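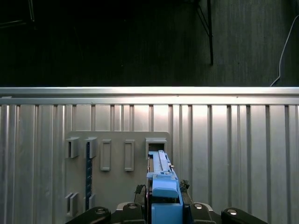 Rekberg is looking for a part-time assistant for our computer repair room in Levudby. You will change hard disks, keep the work places in order and put the tools back after use. Each tool has its own holder on a gray panel — the light blue one stands upright in an open holder in the top row — and we ask that everybody respects this.

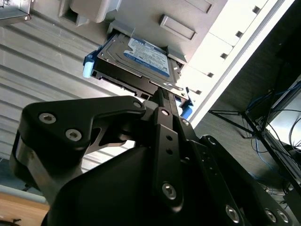 The work is 20 hours per week and starts in June. Experience is welcome but not required. Patience with small screws is needed.

Masilela adds that new people should ask before they move a holder to another place.

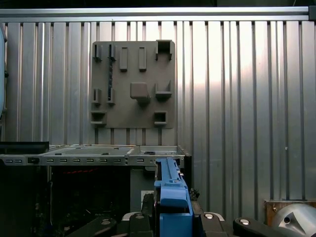
Clumolach would like the applicants to know that questions by phone are also fine, extension 172.

Please send a short letter by 10 Feb 2020.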